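프룬드홀름 게스트하우스 객실 안전 점검표 (의견 포함)
점검일: 5월 2일 목요일
대상: 2층 객실 3개, 복도, 공용 주방

1. 연기 감지기
상태: 양호
의견: 시험 버튼을 눌러서 모든 방에서 소리를 확인했습니다. 복도 끝 감지기는 소리가 조금 작습니다. 건전지를 10월까지 기다리지 말고 이번 달에 바꾸는 것이 좋겠습니다.

2. 비상구와 복도
상태: 조치 필요
의견: 비상구 앞에 접이식 의자 2개가 놓여 있었습니다. 바로 옮겼습니다. 유도등은 잘 켜집니다.

3. 콘센트와 전열 기구
상태: 조치 필요
의견: 창가 쪽 멀티탭에 2,000 W 히터가 연결되어 있었습니다. 히터는 벽 콘센트에 직접 꽂아 주십시오. 멀티탭의 전선이 침대 다리 밑으로 지나가지 않는지도 매번 봐야 합니다.

4. 침구와 난방기 사이 거리
상태: 양호
의견: 이불과 담요가 난방기에 닿지 않습니다. 플리스 담요는 열에 약하므로 난방기 위에서 말리는 것은 금지입니다. 이 규칙은 객실 안내문에도 써 있지만 글자가 너무 작습니다. 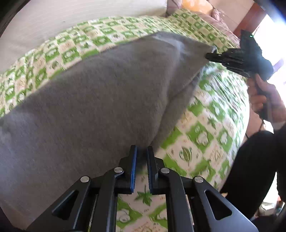
글쓴이 딩

5. 창문
상태: 조치 필요
의견: 18호실 창문의 열림 제한 장치에서 나사가 하나 빠져 있습니다. 수리 전까지 그 방에는 아이가 있는 손님을 받지 않기로 했습니다. 다른 방의 창문은 문제가 없습니다.

6. 욕실 바닥
상태: 양호
의견: 미끄럼 방지 매트를 뒤집어서 확인했습니다. 빨판이 떨어진 것은 없습니다. 배수구 덮개도 단단히 고정되어 있습니다.

7. 공용 주방
상태: 일부 조치 필요
의견: 소화기 압력은 초록색 범위에 있습니다. 그런데 소화기 앞에 쓰레기통이 있어서 꺼내기가 불편합니다. 가스 밸브 손잡이는 부드럽게 돌아가고, 비눗물 검사에서 거품은 나오지 않았습니다.

8. 구급함
상태: 조치 필요
의견: 화상 연고의 사용 기한이 지났습니다. 밴드는 충분합니다. 구급함 열쇠는 없애고 그냥 열리게 하는 것을 제안합니다.

다음 점검: 10월
그 전에 2번, 3번, 5번, 7번, 8번 항목은 조치한 날짜를 이 종이의 뒷면에 적어 주십시오.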